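Ticket 865: Dell tower shuts itself off
Opened by: Dionysis Christodoulou
Opened: 4/5/23
Status: waiting on part

What's going on

Hi all, me again! The old Dell from the Ranov office keeps powering down on me. It boots fine, I get to the desktop, I open a spreadsheet or two, and then click, everything's off. No blue screen, no warning, nothing. The longest it has lasted is 40 minutes (I was at lunch, so it wasn't doing much).

What I tried first

Different outlet, different power cord, and I blew out the dust, which I last did in January. Then I swapped the memory sticks around one at a time. Same thing every time, so I stopped being polite and went for the processor.

Side panel off, tower on its side, drives and cables left where they were. The CPU socket is empty now, with the silver lever out to the right of it and the graphics card just below. I love those blue clips and latches, by the way, so much easier than hunting for screws!
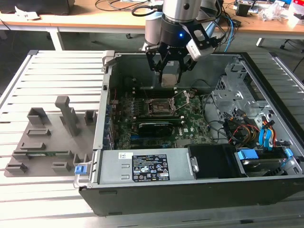 Where I'm at now

The old thermal paste had gone crusty, like dried toothpaste. I cleaned it off the processor with alcohol and a coffee filter, and I've looked over the socket pins with a flashlight. They all seem straight to me, but my eyes aren't what they were.

Still to do: fresh paste (Iteo says theirs ships in 2 days), processor back in, then let it run all afternoon. If it still quits, I'm blaming the power supply. Does anyone at Fidier have a spare I could borrow?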